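Endside Workshop Notebook
Entry 228, April, Room 212
Kept by Teodor Kozłowski

Subject: table finish, reflections and general order of the room

Started 9:15. The purpose of the day was to decide whether the light wood tabletops can stay as they are through the summer or should be sanded back and refinished. The question was left open in the previous entry and Zalewska has asked for an answer before the materials order goes out.

The tops were cleaned last month with the Kotwood soap, diluted according to the label, and buffed with a dry cloth. The wood has kept its honey color and the grain remains faint but even. I find no lifting of the finish at the front edge, where I had expected it. There is one dull patch near the back, the size of a saucer, which I take to be the place where a hot mug was put down in the winter. It does not catch a fingernail and I have left it alone.

The gloss is the real difficulty. Under the ceiling lights the surface throws long white streaks toward anyone seated at it, and at a low angle these are strong enough to wash out the grain altogether. Standing upright, one hardly notices. I therefore made a point of checking with my eye close to table height, and I ask others to do the same before giving an opinion. The lamp with the tall white shade is on the table for comparison. Its flat square base is close in tone to the top, and I would accept that tone for the refinished surface if we go ahead.

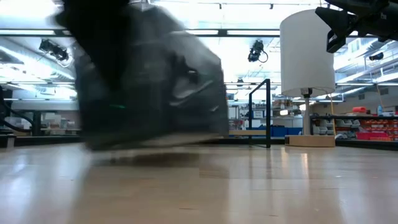

Lamp and cord

The lamp stays for the present. The base sits flat without a pad, but I should like thin felt under it if it is to be moved often, as the finish shows fine scratches more readily than the old one did. Cut the felt slightly smaller than the base so that no edge shows.

The cord is to run away from the front of the table and never across the middle. It is light in color and easily overlooked against the wood. I tried a cord clip from the Grultora box on an offcut: it held for the morning and came away at lunch, taking a little of the finish with it. Clips of that kind are not to be used on the tops. A loose tie on the pole is sufficient.

The shade was dusted with a soft brush only. Please do not use the soap on it. The seam should face the back of the room when the lamp is put away, which is a small matter, but it was raised at the last inspection and I record it here.

Finish trial

Offcut A: light rub with a gray pad, no new coat. Gloss reduced, color slightly paler. Feels dry to the hand.
Offcut B: light rub, one thin coat of Kotwood matte. Color good. Streaks from the ceiling lights much softer.
Offcut C: no rub, one coat of matte over the existing gloss. Patchy at the ends. Not recommended.

B is the clear preference. One can of 900 ml should be enough for the tops, with a remainder for repairs. Order reference 1683. I have asked for delivery to the side entrance.

Drying time is the open point. The can says overnight, but offcut B was still faintly tacky at 16:40, having been coated shortly before 10:00. The room was cool and the window had been open. I will leave it until tomorrow before handling it again.

Clearing the room
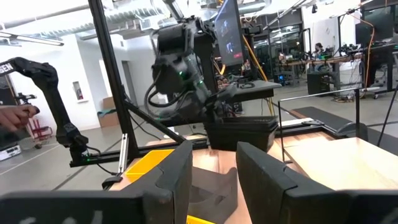 Refinishing will require the tops to be cleared fully, and it is better to settle now where things will go than to stack them in the doorway on the day. Small loose items should be gathered first and kept together in one container. The bright yellow plastic bin is suitable, being easy to find among so much black, and it can go out to the corridor shelf. The black rectangular tray should be wiped and stored flat. I would like the cardboard box on the floor against the wall taken away beforehand, and the green cloth on top of it folded and put with the clean rags. The wall by the doorway should then be kept clear, with particular attention to the red fire extinguisher box, which must remain in reach throughout the work.

The floor mat can be rolled and stood on end in the corridor. It should be swept on both sides before it comes back, as dust carried in on it will settle in the wet coat. Cables are to be lifted and tied above the level of the tops and must not be left resting on the wood.

To do

Check offcut B for tackiness in the morning and note the result under this entry.
Buy felt for the lamp base.
Return the remaining Grultora clips.
Ask Zalewska whether the second top may be done a day after the first, so that one surface stays in use.
Masking tape: low tack only. The ordinary roll leaves a line.

Closed 17:20. Window shut, offcuts left on the sill with a label. T.K.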